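Trurkadell (prototipo)

El Trurkadell es un prototipo de bicicleta de carga eléctrica plegable, y confieso que le tengo más cariño del que debería tener quien escribe un artículo así. Lo desarrolló el taller Hrubý, en Jarnunthorpe, a partir de unos bocetos de la diseñadora Ingvild Tangen. Nunca llegó a venderse, pero quien se mueve en el mundillo de las cargo bikes seguro que ha oído hablar de él alguna vez.

Diseño

La idea de Tangen era meter un cajón delantero en una bici que cupiera en un ascensor (¡en un ascensor!). El bastidor se pliega por detrás de la dirección y el cajón se aplana como una maleta de cartón. Con todo montado pesa 31 kilos, que para su categoría está muy bien, aunque a mí me parecieron unos cuantos más la tarde en que me tocó subirlo por una escalera.

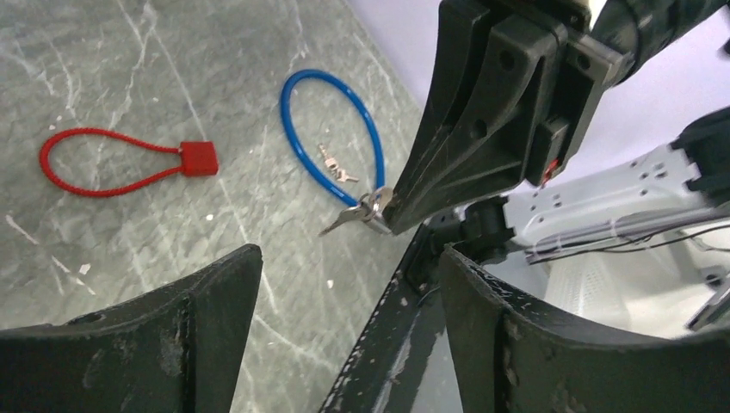 La batería va dentro del tubo inferior y se extrae por abajo, cosa que obliga a agacharse. La autonomía declarada por el taller era de 45 kilómetros con el cajón vacío. El motor, en el buje trasero, es muy silencioso — casi demasiado, los peatones no se enteran de que llegas — y por eso la segunda versión añadió un timbre bastante más serio.

Versiones

Hubo dos. De la primera se montaron 9 unidades, todas con ruedas de 16 pulgadas delante y detrás. La segunda, llamada Tirdale, cambió la rueda trasera por otra mayor y perdió parte de la gracia, porque plegada ya no se tenía de pie sola. Se presentó el 16/07/2019 en el patio del propio taller, con una vuelta de prueba para todo el que quisiera apuntarse. Yo me apunté dos veces.

Recepción

A mí la primera versión me sigue pareciendo la buena: gira en un palmo y se conduce como una bici normal en cuanto le coges el truco a la dirección.

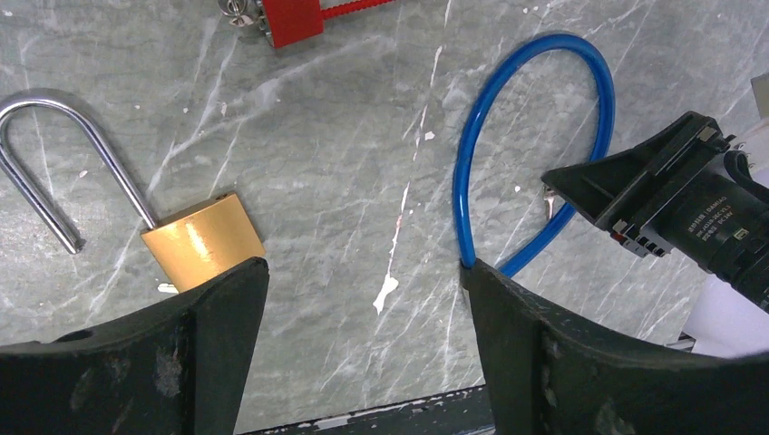
Según Mi-kyung Byun, en cambio, la dirección era justo lo peor del conjunto, nerviosa cuesta abajo y blanda con carga, y solo el Tirdale podía usarse a diario sin acabar con los hombros molidos. Gun-woo Choo le dio la razón en lo de las cuestas, pero defendía el plegado original. Los planos de ambas versiones siguen en el archivo de Hrubý, y el cajón plegable se reutilizó después en un remolque del mismo taller.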